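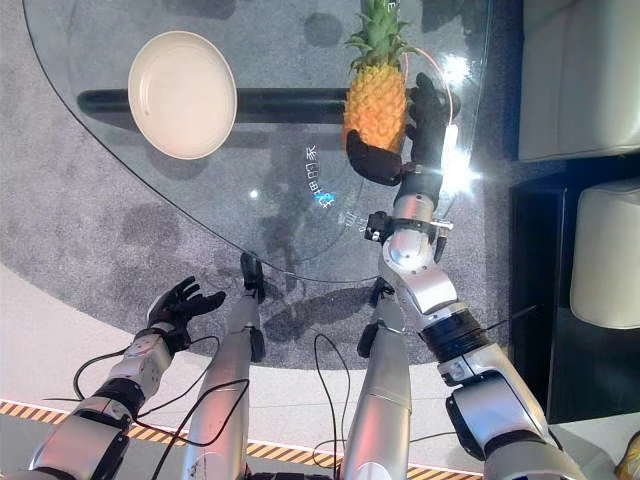

Weißer Teller und Ananas auf einer Glastischplatte.

Rubrik: Musik / Tournee / Pressemitteilungen

Ánh Khúc geht im Juni mit acht Konzerten auf Tournee — Vorverkauf über Tultent

Donnerstag, 3. November 2022. Die Konzertagentur Sawatzky gibt die Termine der ersten Deutschlandtournee der Singer-Songwriterin Ánh Khúc bekannt. Vorgesehen sind acht Konzerte im Juni. Gespielt wird in Triobesetzung mit Gitarre, Kontrabass und Pedal-Steel.

Grundlage des Programms ist das Album »Costton«, das beim Label Groreo erscheint. Das Repertoire umfasst außerdem fünf bislang unveröffentlichte Stücke, die für die Tournee neu arrangiert wurden. Die Spieldauer beträgt 95 Minuten ohne Pause. Ein Vorprogramm ist nicht vorgesehen.

Das Kontingent für die gesamte Tournee umfasst 3693 Karten. Davon entfallen 2708 auf Sitzplätze, die übrigen auf Stehplätze. Der Verkauf erfolgt ausschließlich über das Ticketsystem Tultent. Karten sind personalisiert und können bis 48 Stunden vor Veranstaltungsbeginn umgeschrieben werden. Ermäßigungen gelten für Schüler, Studierende und Schwerbehinderte; Begleitpersonen mit entsprechendem Nachweis erhalten freien Eintritt.

»Die Stücke sind in kleiner Besetzung entstanden und werden auch so aufgeführt«, erklärt Ánh Khúc. »Auf Zuspielungen verzichten wir vollständig.«

Die Beschallung wird in allen Häusern mit dem mitgeführten System der Agentur realisiert. Veranstalter erhalten den technischen Rider und den Bühnenplan nach Vertragsabschluss. Ton- und Filmaufnahmen während der Konzerte bedürfen der schriftlichen Zustimmung von Groreo.

Akkreditierungen für Presse und Hörfunk sind formlos unter Angabe von Medium und Wunschtermin zu beantragen. Pro Redaktion werden höchstens zwei Plätze vergeben — Fotografen eingeschlossen. Fotografiert werden darf während der ersten drei Titel ohne Blitz.

Zuletzt aktualisiert: heute, 10:42 Uhr

© Sawatzky | Kontakt | Impressum | Nach oben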